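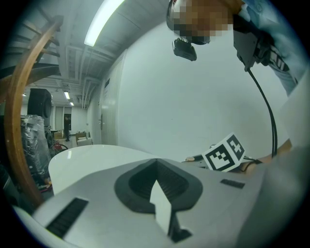

Bergeron Marsh Restoration

The Bergeron Marsh restoration is a long-term project to return drained farmland to freshwater wetland on the lower reaches of the Bergeron River, near the town of Steltbridge. The site covers 80 hectares and is managed by the Steltbridge Wetland Trust.

Background

The marsh was drained for hay and grain in stages, by means of a main ditch and a network of clay tile lines. Yields declined as the peat soil shrank, and the lowest fields were left unplanted for 15 years before the trust acquired them. A survey led by the hydrologist Shaimaa Ghoneim found that most of the tile lines still carried water and that the original seed bank survived only along the eastern margin.

Restoration work

The main ditch was blocked with 6 earthen plugs, and the tile lines were broken at their outlets. Work was limited to the period from August to the first hard frost, outside the nesting season. Sedge, bulrush and blue flag iris were planted by hand in the wettest areas, while the higher ground was left to seed naturally. Reed canary grass, which had spread along the old field edges, is controlled by mowing and shading.

Wildlife

Breeding birds include the Virginia rail, the marsh wren and the American bittern. Muskrats returned without assistance and now keep several channels open. Annual amphibian surveys, begun by Yaa Amoah, are carried out after dusk at fixed listening points.

Access

A gravel trail 2 kilometers long follows the former farm road - the northern section may be closed during high water. Dogs must be kept on a leash. Hunting is not permitted within the marsh, and fishing is restricted to the river bank below the Pisten footbridge.

See also: Peatland; Wetland hydrology; Pisten Creek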